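Replacing the finger pads and checking the wrist camera on a Bateo bench arm

Last revised August 4, 2020

These steps apply to the two-finger gripper on the Bateo arm in the Quintana cell. The finger pads wear at the tips, and the wrist camera goes out of alignment when the gripper is taken off and put back. Both jobs are done in one stop. Allow 28 minutes, longer if the camera has to be taught again.

Tools and parts

Hex key, 2 mm
Torque driver, 120 cNm
Pair of Sanduvley pads, rubber-coated
Lint-free cloth and isopropyl alcohol
Printed Rikura target sheet

1. Park the arm

Send the arm to the service pose and wait for the brakes to set. Press the emergency stop, then turn the cell supply off at the isolator and lock it. The gripper holds its last position without power, so open it fully before this step.

2. Inspect with the camera feed

The camera has its own supply and stays live after the isolator is off. Bring up the feed on the pendant before touching anything and save one still. It is the reference for the rest of the job. Both fingers should show, with a clear gap between them. The near finger is always out of focus at this range and should not be used to judge wear.

Look at the finger on the left of the view. Check the coating at the tip for cuts, and check that the silver band sits square on the finger. Follow the black cable down the left side and look for kinks. Any thin wire near the joint must stay clear of the finger travel.
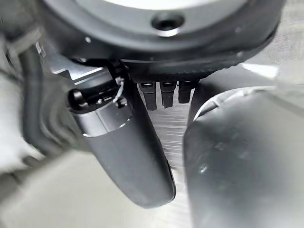
3. Remove the old pads

Back out the pad screw on each finger two turns and slide the pad off toward the tip. Do not pry against the band. If a pad is stuck, warm it by hand and twist – solvent will soften the adhesive but also attacks the coating.

4. Fit the new pads

Wipe both fingers with alcohol and let them dry. Slide each pad on until it stops, then tighten to 120 cNm. Pads from different batches can differ in thickness. Always replace them as a pair.

5. Restore power and home the gripper

Remove the lock, close the isolator and release the emergency stop. Run the homing routine from the tool menu. The fingers should close without a step or a scrape. If the drive reports fault 12, the closed position is outside its window and the pads are not fully seated. Repeat step 4.

6. Check the camera

Lay the target sheet flat under the gripper and run the alignment check. If it fails, loosen the camera clamp, match the view to the saved still and run it again. After two failures, do the full teach procedure.

Enter the pad batch number in the cell log. The next planned change is in November.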